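Small Tomatoes, Printed Cloth
Speaker notes, Marcela Říha
Ildale Growers' Evening, 13 August 2020
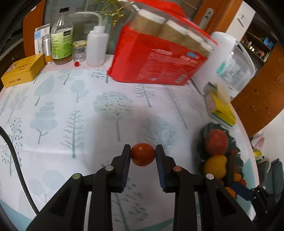
Start with the question I get most at the stall: why do mine split? Ask for a show of hands, then move on. Don't answer it yet.

Slide 2. Size and color. A cherry tomato is ready a little before it looks ready. I pick at orange-red, when the skin has a shine and the shoulders have lost their green. Left on the vine until deep red, it tastes sweeter for a day or two and then goes soft in the bowl.

Slide 3. Splitting. Come back to the hands. Uneven watering is the usual cause. Mention the Rutau bed in July: dry spell, one heavy rain, and we threw out 14 trays. The bed on the drip line lost 3.

Slide 4. Sorting at the table. Put a cloth down so they don't roll or bruise. A pale one makes it easier to spot juice from a cracked fruit. A printed cloth is fine, I use one with trees on it at home. Pick each tomato up by the sides, turn it once, look at the stem end, put it in its container. Split ones go in the kitchen bowl and get cooked that evening.

Slide 5. Storage. Room temperature, one layer, stem side down. No fridge until they are cut. Someone will object. Let them, then say I keep the cut ones cold for a day at most.

Slide 6. Varieties. Onishi for flavor, Jatberg for yield. Jatberg has the thicker skin and travels better. Pass the two bowls around now, Onishi first.

Questions. If seed saving comes up, the handout covers it on the back page. Collect the bowls before people leave.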